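Water ring and dull patch on wood table top, do I have to redo the whole thing?

Posted in Furniture & Finishes by Aoi Kaneko, March 2, 2020 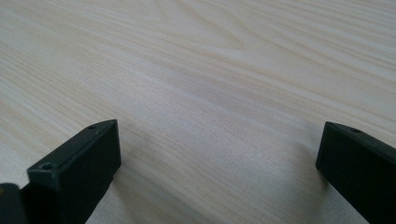
What I've got

Light colored dining table, Morikawa, bought used. Paid 600 for it with chairs so I'd really like not to wreck it. Other end from the photo there's a white ring from a vase and next to it a dull spot about as big as my hand where I scrubbed with the rough side of a sponge. I know. Water doesn't bead on the dull spot, it just sits flat and goes a little darker, then dries back.

The seller said she "oiled it once" but couldn't remember with what. Could be oil, could be something over the oil. There's a half used can of Fendix wipe-on oil in the garage from the previous owners of our house, no idea how old. Can I just put that on the dull spot or will I end up with a shiny patch? Do I need to sand all of it? I have one free weekend and no power sander. Also two kids who eat at this table so it can't be out of action for a week.

Tried already: mayonnaise overnight (ring maybe a bit fainter, kitchen smelled like a sandwich), and a hair dryer on low.

starier_dad

Just sand it and put poly on it. Did mine in an afternoon. Been fine 4 years, kids and all.

prirncombe_shop

Please don't start with poly. If there's oil or wax under there it might not stick and then you're stripping it, which is a much worse weekend.

First find out what finish you have. Go underneath or on the inside of a leg, somewhere no one looks. Dab of denatured alcohol on a cotton swab, wait a minute. Gets sticky = probably shellac. Nothing happens, try lacquer thinner the same way, if it softens it's likely lacquer. Nothing with either, then oil or some kind of poly or factory finish. The water going flat and dark on your scrubbed spot says you went through whatever was there down to bare or nearly bare wood.

Second thing, is it solid or veneer? I can't tell you from a picture of the top. Get down and look at the edge. If the lines on the top carry on over the edge and you see end grain on the short sides, solid. If you see a thin layer sitting on something else, veneer, and then no serious sanding, by hand or otherwise. You can go through it before you notice and there is no fixing that.

Say it's oil. What I'd do:

Wash the whole top with a little dish soap in warm water, wrung out rag, dry it right away. Leave overnight.

Rub the ring and the dull spot with 320 paper on a cork block, with the grain, light. Feather out past the edges of the spot. Then go over the entire top very lightly with a gray pad so it all has the same sheen. That's the part people skip and then they get the shiny patch you're worried about.

Vacuum, wipe with mineral spirits. While it's wet you'll see pretty much what it will look like oiled, so if there's a scratch you missed it will show up now.

Thin coat of oil over everything, not only the spot. Wait 15 minutes or whatever the can says, wipe off ALL of it. Dull spot will drink more so give it a second pass. Next day another thin coat.

Lay the rags flat outside to dry before you toss them, they can catch fire wadded up. Not kidding.

On the old Fendix: open it. Skin on top, or thick like syrup, get rid of it. I wouldn't use it on a table anyway when you don't know the age, a new small can is cheap and you'll need very little.

As for the ring, white usually means moisture in the finish and not in the wood, so it may go with the light rub alone. Black ring is a different story.

Kids: you can eat on it with a cloth after a day or two, but no wet glasses or hot plates straight on it for at least a couple weeks. Check the can for teh full cure time.

mrs_tolliver

Agree with most of that but I'd skip the lacquer thinner with little ones in the house, or take it outside. Smells awful. Water test tells you plenty.

Also try the ring first with plain white toothpaste (not gel) on a soft cloth before any sandpaper, rub with the grain, wipe clean. Took a ring off my mother's sideboard last December. It did leave it a touch shinier there, so go easy. And get coasters!! Mine are cork, over 16 of them in a drawer and they still put the glass down next to one.

Aoi Kaneko

Thanks all. Looked underneath with a flashlight, alcohol did nothing. Edge is hard to read becuase it's rounded over, will take a better look tomorrow when it's light. Fendix can has a skin on it like pudding so that's gone. Going to do the soap wash tonight and toothpaste the ring, sandpaper only if that doesn't work.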